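Why the kitchen should stay a kitchen

Print this page
E-mail this article

Every few months the argument comes back at our workshop, and it goes the same way each time. Somebody proposes that we take out the kitchen cabinets and build a proper test bench for the robot. Flat steel top, bolt holes on a grid, fixed lights, a stand for each plate. The results would be cleaner, and we could compare one week to the next. I have voted against it twice and I will vote against it again.

I have been on the humanoid build at Ploleck for 2 years, mostly on hands and wiring. We meet in the evening, so progress is slow and a good part of any night goes to finding out what the last group changed. I say this so the people who want the bench know I understand why they want it. When you have three hours, you don't want to spend one of them on a drawer.

But the drawer is the job. A plate on a stand comes to the hand at the same height and the same angle every time. A plate going into a rack has to be turned and let down among the tines, with the counter close on one side and the open front sticking out over the floor. The arm has to do all that without the elbow going somewhere stupid.
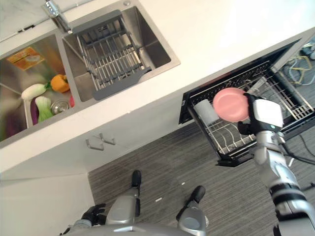

The right arm with a pink plate over the pulled-out rack.

Gilbert, the club across the river, went the bench route. They logged 4,000 picks on theirs and were proud of it, and they should be, as it was careful work. Then they brought the hand over to us in November and it had trouble with our sink. Steel walls, wire insert, things lying against each other. I don't think they did anything wrong. They tuned for the bench, and the bench was what they got good at.

The other side has a real point about repair time. Our floor is carpet. Cables get dragged over it, casters roll over it, and small screws go down into it and stay there. If you are under the machine trying to see which bracket is loose, a bench with a clear floor around it is a much nicer place to be.

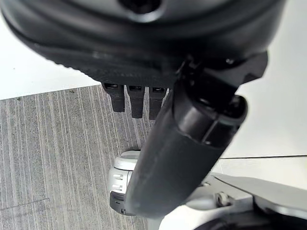 I have spent plenty of evenings on my knees with a flashlight and I'm not fond of it. A creeper board and a magnetic tray cost us $66 together, though, and that took care of most of my complaints. The quote for the steel bench from Skinard was a good deal more, and it didn't include moving the outlets.

Sipho Rampersad, who writes most of our arm code, wants the bench more than anyone. His case is that you can't fix a fault you can't repeat. If the plate is an inch to the left every time somebody sets up the room, he can't tell a bad grip from a bad start. I agree with him up to there. My answer is tape. Put marks on the counter, write down where things went, and take the marks away once the fault is found. He says tape is what people use when they haven't bought a fixture, and he's right about that too.

What I don't accept is that a messy setup means sloppy work. Our log for the last stretch has 157 entries, and the useful ones are nearly all about things no fixture would have shown us. A rim that sat too deep between the fingers. A wrist that had room going in and none coming out. Those came from a room with furniture in it, and from people sitting nearby doing other things while the arm was working.
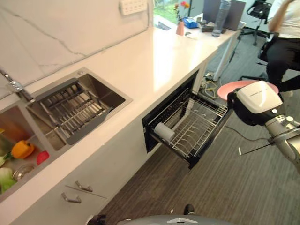
What I would do with the money

If we are going to spend, I would spend on the dull parts. Longer arm cables, sleeved, with a proper strain relief at the shoulder. A second set of finger pads for each hand so we aren't peeling and regluing the night before an open house. Some cheap dishes in different weights. Cups most of all, since we have been leaning on plates, and a cup asks for a different grip.

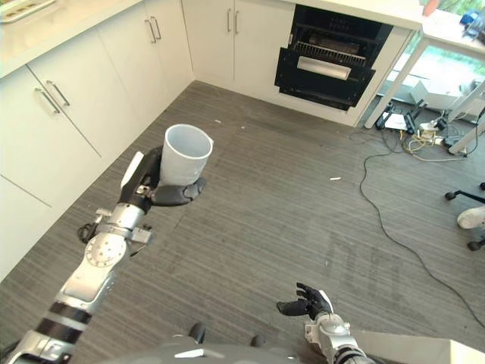

I'd also like us to pick one hand as the standard and keep spares for it. We have swapped end pieces so often that half the notes don't say which one was on. The group in Sumomberg settled on a single hand early and gave up some reach for it. Their notes are better than ours. I've read them, and I could rebuild their wrist from what they wrote down. I couldn't do that with ours, and I helped build ours.

So that is my position before the meeting. Keep the cabinets, keep the sink, buy cable and cups, and write the hand on every log entry. If the bench wins anyway I will help carry it in - but I'd ask that it go against the far wall, and that the drawer still opens all the way.

Print this page
E-mail this article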